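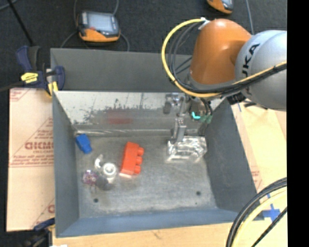

Figure 6.1 Bin picking with mixed items. The gripper finger is at the clear plastic container in the far corner; the red-orange toy block and the smaller pieces lie farther out on the bin floor.

Chapter 6
Buying a Picking Kit

My first picking kit came with a binder so thick that I put off opening it until Tuesday, and by then I had already bolted two parts on backward. I'm telling you this so you'll feel better about your own first kit! The last chapter was all math. In this one we go shopping, and I'm going to walk you through a kit I have used a lot, the Fodach bin kit, the way I'd look it over if I were spending my own money.

Fodach sells the kit without an arm. You get the gripper, the brackets to hang it from your wrist flange, a cable set, the picking software and a year of phone support. You bring the arm, the bin and a good solid table (more on tables in Section 6.4, where I get a little cranky). My colleague Marlies Kuster and I set ours up in the teaching lab at Kultdale, and we've run it through 1,638 picks at last reading of the log. That's small by factory standards, but plenty to find out what annoys you.

What do I like? The fingers are narrow. Look at where the container sits in Figure 6.1, over near the corner of the bin, and think about how much room a fat suction cup or a wide jaw would need there. Corners are where cheap kits go to die, and when a salesperson shows you a demo, the items are nearly always sitting in the middle. Ask to see a corner pick. Ask for something clear, too. Transparent plastic throws bright highlights off its edges and lets the floor show through, and a depth camera can make a real mess of that. A shiny metal bin adds reflections of its own, like the red smudge on the far wall beyond the block.

What do I like less? The cables. The sales brochure has maybe two sentences on them, and you will spend a whole afternoon on them. They have to loop wide enough for the wrist to turn and still stay out of the bin, and the ties in the kit only come in one size. Buy extras. I'd also budget for decent clamps, because a bin that shifts even a little between picks will have you blaming the software (I did, for most of October).

Then there's the number on the front of the brochure. Fodach promises 180 picks an hour. We got that with blocks. With a mixed bin, small rings and soft odds and ends and see-through tubs all together, we were down to 70, and after Florian Zürcher from their support desk talked us through the grasp settings we reached 80. I don't think the brochure is lying to anybody. It just leaves out what was in the bin, and you should never accept a pick rate from a seller who won't tell you that.

The rival kit from Auer comes up in Section 6.3, so hold your questions about price until then.

Before you read on, try this. Empty your desk drawer into a box and pick the things out one at a time using two fingers, held stiff. Write down which ones slipped, which ones you had to nudge away from a wall first, and which ones you couldn't get at all. Keep the list handy, we'll be using it in Section 6.1.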